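**Flowers for the town memorial wall, who is ordering?**

**kmridha**
The Terkcombe wall has 74 names and we had 80 small flags left in March, so flags are covered. The wreath isn't. Last year it was $1,036 with the stand. My uncle's name is on there and I'd like it done again, but I can't front the money.

**anju_p**
That's too much for a wreath. Clillness Florist quoted me less than half for carnations with a plain ribbon. I have the email on my laptop and will post it tonight.

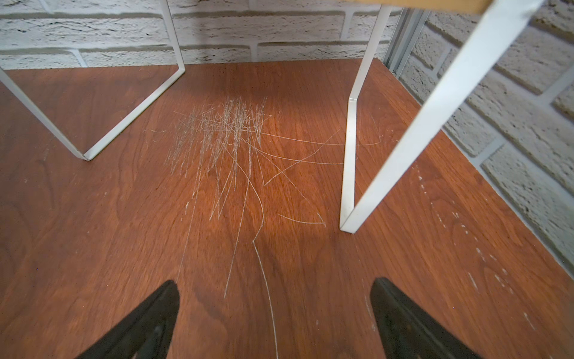
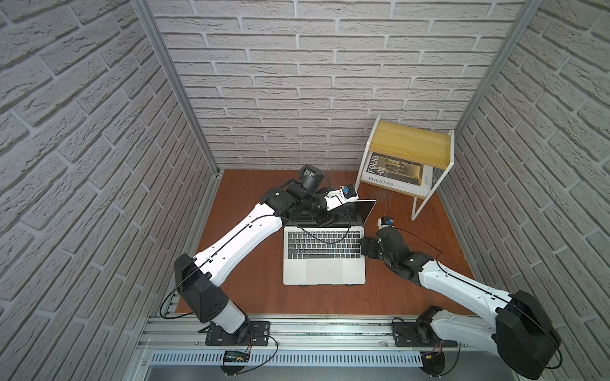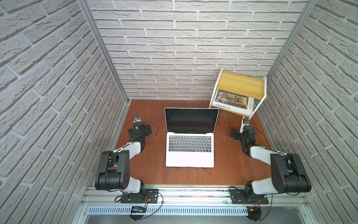
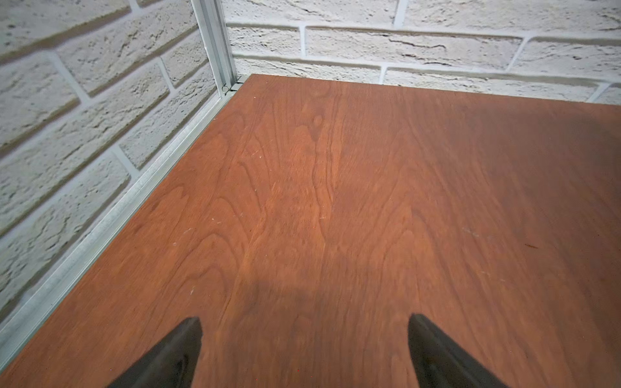

*Posted by Lakmal Nanayakkara, 4 replies*

**lakmal_n**
I disagree on carnations. They were brown by noon two years ago. Families drive in from Kereama for this.

**mizanur**
They were brown from sitting in a hot truck. Carnations are fine. Pick them up at 8 am and keep them in water.

**lakmal_n**
OK, but who is picking up? I have to be at the wall early for the reading of names.

**anju_p**
I can. Kavinda, is the stand still in your garage?

**kmridha**
Yes, one leg needs a bolt.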